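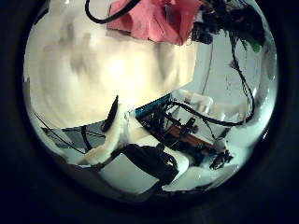
Atelier partagé Brerier – Section Robotique et automatismes

Galerie : construction de la pince Trurus

La section Robotique et automatismes de l'atelier partagé Brerier présente sur cette page l'état d'avancement de la pince Trurus, préhenseur expérimental réalisé par ses adhérents dans les locaux de la rue basse. Le projet a été inscrit au programme de la section à la demande des membres, qui souhaitaient disposer d'un outil de préhension réparable, documenté et adaptable au petit bras déjà en service sur l'établi du fond. La galerie s'ouvre par une vue rapprochée, prise au niveau de la pince, et sera augmentée au fil des séances.

Vue 1 – L'électronique et les doigts
Les cartes bleue et brun orangé occupent le centre, entourées de connecteurs noirs et de barrettes de broches. Les éléments blancs au premier plan sont des doigts de la pince ; un doigt de teinte crème, très proche de l'objectif, apparaît flou en haut à gauche.

Notes accompagnant la vue

Câblage. Les câbles noirs n'ont pas encore reçu leur cheminement définitif. La section a décidé de conserver un câblage apparent pendant toute la phase de mise au point, afin que chaque liaison puisse être reprise sans démontage. Le repérage des conducteurs par manchons numérotés interviendra lors de la révision suivante. Les adhérents qui modifient un raccordement sont tenus de le consigner le jour même dans le cahier de montage.

Cartes. Leur implantation à proximité immédiate des doigts a fait l'objet d'une longue discussion. Elle réduit la longueur des liaisons mais complique l'accès au tournevis. Un capot est à l'étude – deux tracés ont été déposés dans le dossier partagé, le second étant à ce jour privilégié.

Doigts. La géométrie courbe a été retenue au terme de 5 versions successives. Les fichiers de fabrication de la version courante sont enregistrés sous le nom Triệu, en remplacement de la série précédente, qui ne doit plus être utilisée. Il est rappelé que les anciens gabarits sont rangés dans le bac inférieur de l'armoire à outillage et qu'ils ne sont pas interchangeables avec les nouveaux.

Essais. Le protocole adopté prévoit 3 000 cycles d'ouverture et de fermeture à vide avant toute manipulation de pièce. Le compteur a été relevé à 764 cycles à l'issue de la dernière séance. Toute interruption doit être mentionnée dans le cahier, avec la valeur du compteur et le nom du programme chargé.

Suite des travaux

La fixation sur la platine Loltport sera traitée en août, pendant la période de moindre affluence. Les séances de la section se tiennent le lundi à partir de 18 h 30, dans la salle du rez-de-chaussée. L'accès à l'établi de robotique est réservé aux adhérents ayant suivi l'initiation à la sécurité électrique ; les visiteurs peuvent assister au montage depuis l'espace commun.

Les plans et la nomenclature sont consultables sur place. Les demandes de reproduction de la vue présentée sur cette page sont à adresser au secrétariat de l'atelier, en précisant l'usage prévu.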